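The slow hand is the good teacher

My grandmother taught me to fold fitted sheets by standing behind me and moving my arms. She didn't say much. She had tried saying it the week before and I had come away with a wad of cotton and a bad attitude, so she took hold of my wrists and walked me through the corners, and after a few evenings of that I could do it alone. I still can. I have never been able to explain it to anyone, which my husband will confirm.

I've been thinking of her a good deal since July, when I started spending my mornings at Pratau, teaching household chores to machines. The title on my contract is "demonstrator," and I like it, though it makes me sound as if I sell blenders at the mall. What I do is put things away. I take a book off a shelf and put it back on the shelf. I hang up a necklace. I do it with a pair of grippers in my hands in place of my fingers, and everything the grippers do is recorded, and somewhere down the line a robot is supposed to learn from it how a person goes about such things.

There are people who find this sad. A cousin of mine told me over dinner that I was digging my own grave with a very expensive spoon, and I laughed, because it's a good line, but I've been arguing with him in the car ever since. I want to set down my side of it while I have it straight.

First, the work is more interesting than it sounds. You find out how little you know about your own hands. Take a tall old book standing by itself on a shelf. With fingers you tip it toward you by the top of the spine and catch it as it comes, and you've done that so many times there's no thought in it at all. With two stiff jaws you have to decide where to pinch, and how hard, and what the other hand ought to be doing in the meantime (something, usually, and it took me weeks to learn what). My first 20 tries at it were awful. Solange Ouellet, who trained me, watched the whole batch without a word and then asked me whether I was angry at the book. 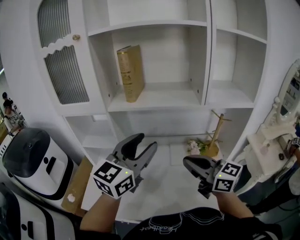 Solange's great rule is that you go at the speed of someone who has the afternoon free. New people rush. They think of the count, and they think a quick demonstration must be a skillful one, and so they snatch. A robot that learns from snatching will snatch. She would much rather have 14 calm passes at a shelf than a hundred nervous ones, and after watching both kinds played back I've come around to her view completely.

The other way of doing it is by remote control, and I did a stretch of that too, at a place called Nestier, before I came here. There you sit in a chair with a controller in each hand, and a robot across the room copies you, a little late. It has its good points. The robot's arms can only reach where they can reach, so you never teach it something its body can't manage, and I'll grant that's a serious advantage. But I never got past the feeling of knitting in mittens through a mail slot. I couldn't feel when a thing was about to slip. With the grippers in my own hands I do feel it, faintly, up through the handle, and I correct before I know I've corrected. I believe that small correction is the most valuable thing I have to give, and I'd hate to see it lost because the chair was cheaper or looked better to visitors.

My friend Ginette Chisholm disagrees with me about this, and she has done far more of both than I have. Her feeling is that the chair makes you plan, and that hand work lets you get away with mumbling. She may be right about the mumbling! I've seen playbacks of mine where I fussed at a shelf for ages like a woman looking for her glasses. Still, I'd keep some of the fussing in. People fuss. A machine that has only seen perfect passes has no idea what to do when a book leans the wrong way.

As for my cousin's spoon, I do worry, some nights. I worry about who will own what gets learned, and whether the people whose wrists it came from will be remembered in any way beyond a line in a payroll file. I think demonstrators ought to be named somewhere, and paid for the second use and the third, and I've said so at work, where it was received politely. I mean to go on saying it.

But I also think of my mother, who can't lift her arms above her shoulders anymore and who hates, more than anything about getting old, having to ask for what's on the high shelf. If a machine someday brings her book down for her, I'd like it to have been taught by someone who took her time over it. I'm back in tomorrow at nine, and Solange wants me to try it left-handed.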